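Trullby cell, upkeep talk. Notes for Etelka Kozma.

Slide 4. Start with the home check, done at 16 points before any job is loaded.

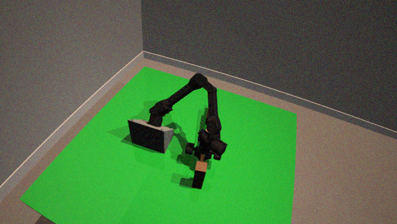
Gripper height is what drifts first. We set it over a single upright block, fingers pointing down, and step in by 13 counts. Mention the Nollero offset file.

Slide 5. Fixture next. Load the sloping plate, then rerun the check with the wood pieces in place.
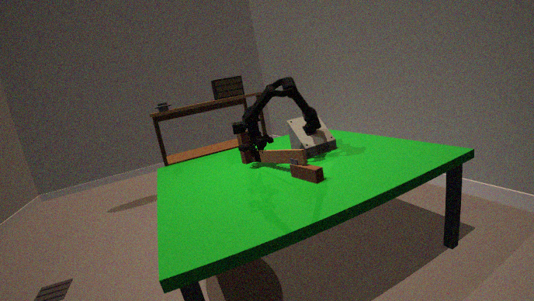 Last changed: October, 14:20

Keep the wrist clear of the plate when homing. Limit speed to 70 until the check passes. Questions to Bíró.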